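Learning to sleep in winter

December 21, 2013

I have lived in Skirnlow for two winters now and I still do not sleep well in the dark months. In July it is the opposite, I fall asleep with the curtains open and the neighbours laughing in the garden. But from the time the clocks change I am awake at three and I listen to the boiler.

My grandmother had a strict opinion on this. The bedroom must be cold, the feet must be warm, and after supper one does not discuss money. In her house in Torkia the window stood open a hand's width even when there was snow on the sill. We children hated it, but I remember that we slept like stones.

So this month I made an experiment. I turned the heating down to 19 degrees, I put the telephone in the kitchen, and I stopped to drink coffee after lunch. The coffee was the hardest. At work we have a Bognár machine which is very loud, and when I hear it I want a cup, it does not matter what time it is.

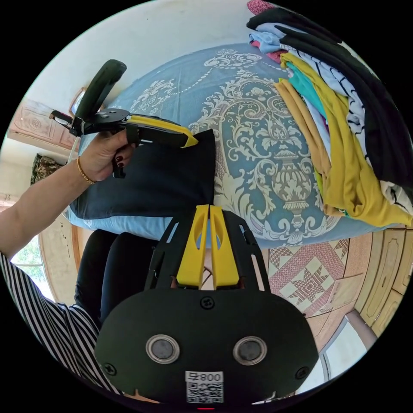 Fanni Farkas wrote to me after my last post that I worry too much about the hours. She also wakes at three, and she gets up, reads 20 pages of something dull and goes back to bed without looking at the clock. In her opinion it is the clock that does the damage.

I tried her method with a history of canals, 800 pages, bought for two pounds at the church sale. The first night I became interested in the locks and read until five. The second night was better. I have since turned the alarm clock to face the wall, and I must say this helps me more than the cold room does.

The heating I have put up again, one degree only. Perhaps my grandmother had thicker socks than I have. If somebody knows where to buy good wool ones in Skirnlow, please write it to me.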